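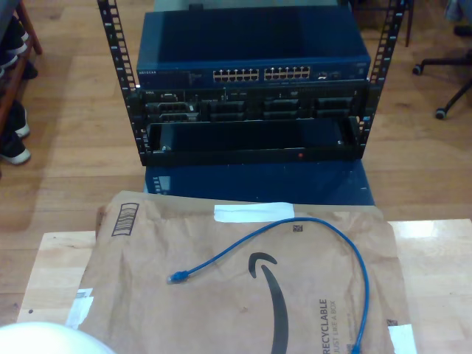 The practice rack, with a patch cable in front.

Home | Interviews | Workshop notes | Contact

Notes from a call with the person who runs teleop at Zundura, a small outfit in Fultville. Typed up fast, sorry.

The job is network cabling. Plug in, unplug, seat a module. "Easy for you, horrible for an arm," she says. They have 183 good demos so far. Wants 300 by November.

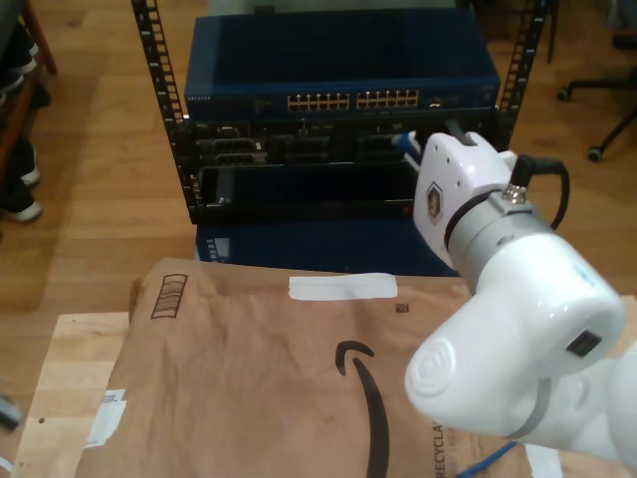 Why not just script it? She laughs. "Cables don't sit still. You write down where the plug is and then it's somewhere else." So a human drives and the arm records. Hand guiding came first, grabbing the wrist and moving it thru the motion. She dropped that. Your own hand does the feeling, she says, and the policy never gets to see it.
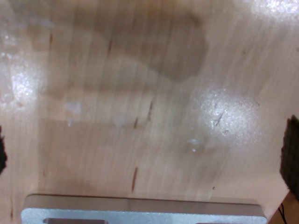
Wrist views matter more than she expected. Glare is the pain there, shiny wood especialy. Does she clean it up? No. "If it only works on a matte table it doesn't work."

Operators get 20 minutes, then swap. Tired people jerk the controls and the jerks get learned too. New drivers throw out their first 2 sessions, no exceptions.
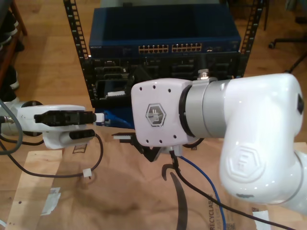 Two arms is the hard part. One holds, one pushes, and your brain wants to do both at once. Her advice: go slow, pause before contact, keep the bad grasps if you recovered from them. "The recoverys are the good stuff." Next she wants to try stiffer cable.

Last updated: 2023-06-25
Contact | Copyright Flastunden | Back to top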